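Speaker notes: "The Meeting Before the Meeting"
Rondbridge staff day, afternoon slot, 25 minutes plus questions

Opening (2 min)

Wait for the people at the back to find seats. They will pretend there aren't any.

Thank Wilma Hermans for the introduction. If she tells the Plulero story, laugh, and cut the first paragraph of slide 3.

Start with: "I spent nine years running meetings and I would like to apologize to several of you individually." Pause. Karine Petrenko is in row two and will be nodding.

Slide 2: The calendar audit

At Ikthorpe we went through one month of calendars, October, for a department of 40 people. We found 324 meetings. The department makes invoicing software. It did not, that October, make very much of it.

Let the number sit. Don't read out the chart, they can read.

The bit people like: 25 of those meetings had the word "prep" in the title. One was called "Prep for prep." I asked the organizer what it was for and she said she'd inherited it.

Slide 3: Why we book them

Plulero story, if Wilma left it alone. Short version: two teams, same client, each holding a weekly call to find out what the other was doing. Neither invited the other.

Then the serious point. People book a meeting when they don't know who gets to decide. Putting eight people in a room feels like progress, and it spreads the blame nicely. Ask for a show of hands: who has left a meeting this week unsure what was decided? Put your own hand up first or they won't.

Slide 4: What we tried at Norðdahl

Every invitation had to name one decision and one person who would make it. No decision, no room. Complaints arrived within the hour, and one of them proposed a meeting.

Say plainly that it didn't fix everything. Some of the talk moved into the hallway. The status updates became emails, which people ignored much faster than they used to ignore the meetings. I count that as a saving.

Mention the 400-word limit on the emails. Mention that Karine broke it first. She has agreed to this joke.

Slide 5: Stretch (3 min) 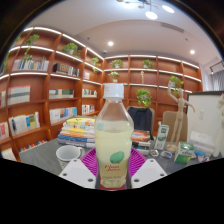
Slide 6: Three things to try on Monday morning, or whenever you next feel brave

Strike that title, it's too long for the screen. Use "Try this."

Cancel one recurring meeting and don't announce it. See who writes in.

End when the decision is made, even if there are 20 minutes left on the booking. Expect people to stay seated out of habit.

Let anyone decline without giving a reason. Managers go first, and they have to decline something they'd secretly enjoy.

Questions

Someone will ask about one-on-ones. Keep them, they were never the problem.

Someone will make a comment lasting four minutes. Thank them and take the next hand.

If there's time left over, give it back.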